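Orlow went into November with the best defensive numbers in the league and an offense that moved only when the schedule let it. The split was easy to miss. Four of the first six wins came against teams that finished in the bottom third, and in each of them the starting quarterback was out of the game by the end of the third quarter.

The road loss at Dafis showed the problem. Orlow ran on first down 23 times and gained three yards or less on 17 of them. That left long third downs against a front that rushed four and dropped seven, and the line did not hold up on either side of center.
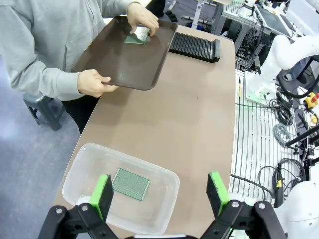

COLLEGE FOOTBALL | SEASON REVIEW

Coordinator Delia Sosa changed the split after the bye. Tight ends moved off the line, the back lined up beside the quarterback, and the first-down run rate dropped by a third. Rushing yards for the season still came to 1630 – most of them from October on – and passing yards reached 2139.

The defense needed less work. Annunziata Galli kept the same two-deep safety look she brought from Vodel, where it was installed in 2000, and gave up one touchdown longer than 30 yards all year. Opponents completed short throws and ran out of field.

Next season opens at home against Tater, which returns all five offensive linemen. Orlow loses both starting ends. Sosa has her quarterback back for another year, but the backup job is open and will stay open through spring practice.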